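Flistonen – a pile of forum grumbles, sorted

README, last touched in May

Hi! If you've landed here you probably want the gripes file, so quick version: it's in the gripes folder, one grumble per line, tab separated, and you can open it in any spreadsheet. The rest of this page is me rambling on about how it got made and what's wrong with it.

Where it came from

I help moderate the off-topic section of a small hobby board called Gomberg. A while back Hafiz Nugroho started a "what annoyed you today" thread and it just never stopped. People who hadn't posted in years came back to complain about shopping carts. I kept thinking it'd be fun to sort all of it, so I asked in the thread, and everyone whose posts are in here said yes (if you said no or never answered, you're not in it). Hakim Purba did the second round of labels and argued with me about nearly every one of them, bless him.

What's in it

There are 200 grumbles in the main file. Each one has the text, a topic, a grump score and a reply type. I fixed nothing in the text, so the typos are all original – please don't send me corrections!
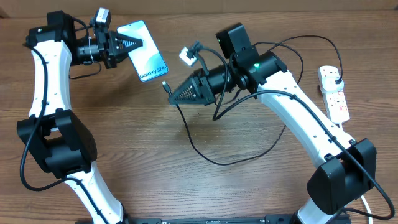
Two arms, one tabletop.

Topics

I started with 34 topics, which was way too many. "People who stand in doorways" and "people who stop at the top of escalators" are the same grumble and I will hear no more about it. We got it down to 23. The biggest one by a mile is parking, then packaging you can't open, then neighbors. Weather is its own topic even though Hakim wanted it folded into "life in general." Anything we couldn't agree on went to "other," and yes, "other" is a bit of a junk drawer.

Grump score

It runs from mild to volcanic, in words and not numbers, since we tried numbers and my idea of a seven was Hakim's idea of a three. Mild is a sigh. Volcanic is all caps, or a post where somebody clearly hit the keys harder as they went. The middle ones are fuzzy, so if you're doing anything serious I'd lump them together.

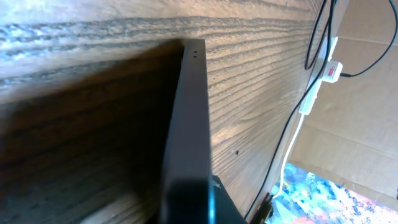
Sarcasm was the real headache. A post that says "oh lovely, another leaf blower" is not a happy post, but a couple of my early labels had it down as one (sorry). I went back through and added a sarcasm column with yes, no and can't tell. Can't tell gets used a lot. Some of our regulars are so dry that even after years of reading them I'm guessing.

Reply type

This says what the first reply did: agreed, topped it with a worse story, gave advice, or changed the subject. Topping it wins easily. Advice is rare and usually got an eye-roll from the original poster.

What I took out

- Usernames, except Hafiz's, who asked to be left in
- Names of streets, schools and workplaces
- Anything about a particular neighbor that the neighbor might recognize
- The whole Pasaribu roundabout argument, which went on for 2 pages and got personal 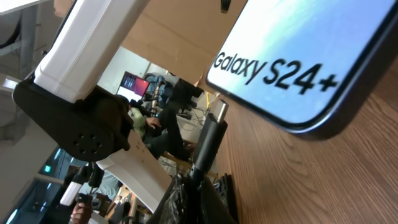
Known problems

- The blank lines at the bottom of the file are harmless, just delete them
- Emoji come through as little boxes in older spreadsheet programs
- A few posts quote another post, so you'll see the same sentence twice
- It's one board with one sense of humor, so don't go treating it as what everybody is mad about

Using it

Go ahead and use it for class projects, word games, silly charts, whatever you like. Just say it came from Flistonen and don't try to work out who wrote what. If you make something fun, please post it in the thread, we'd love to see it! The old version, from when I was still calling the whole thing Nilus, is in the attic folder. It has the 34 topics and none of the sarcasm labels, so only grab it if you want to see how the sorting changed.

Mistakes, questions and fresh complaints can all go in the Gomberg thread. I check it most evenings after dinner.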